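A Day Out at the Brekcombe Food Fair

By Seren Prydderch, July

3 min read

I'd been promising my aunt Nerys Meredith a trip to the Brekcombe food fair for years, and this summer we finally went. We got the early bus, which was packed, and were through the gate by half past nine with a coffee each and no plan whatsoever.

The fair fills the old Bowen wool sheds and spills out onto the field behind, and I'd guess you could spend an hour in the cheese shed alone (we did!). Emlyn James had his smoked cheddar on the first stall and kept cutting us bigger and bigger bits. I bought two wedges and a jar of his pear chutney, then had to carry them all day.

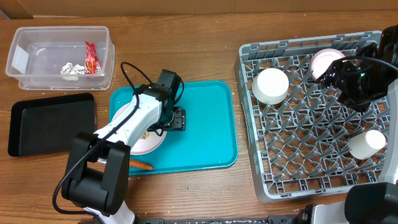
Lunch, and where to find it

Go before noon if you can. By quarter past twelve the queue for the lamb flatbreads was right back to the gate, so we gave up and had leek pasties on the grass — very peppery, very good, and I'd happily eat another one now. Nerys wanted a proper chair, and the only ones were in the tea tent, where a pot for two and a slab of bara brith came with more butter than bread.

Meinir Rowlands was giving a talk on keeping sourdough going through hot weather, and almost 70 people had squeezed in to hear it. Her tip was to feed it less flour but more often, which I've been doing wrong all this time. I took notes on the back of my bus ticket and can only read half of them.
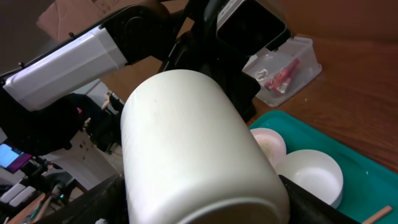

A big white container, up close.

We wandered round the growers' field after that. The tomatoes were lovely but dear, and the gooseberries had all gone by two o'clock. Nerys came away with a tray of late leeks and a rosemary plant that shed all over my coat on the way home.
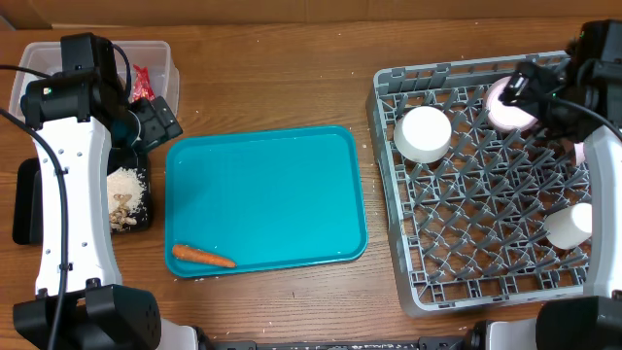

Getting there

The 107 bus stops right outside the sheds, and the last one back leaves at ten to six. Parking is on the lower field, down a steep track, so wear decent shoes. Bring cash too, as the card machines kept dropping out in the far shed.

Contact us | © Brekcombe Days Out | Back to top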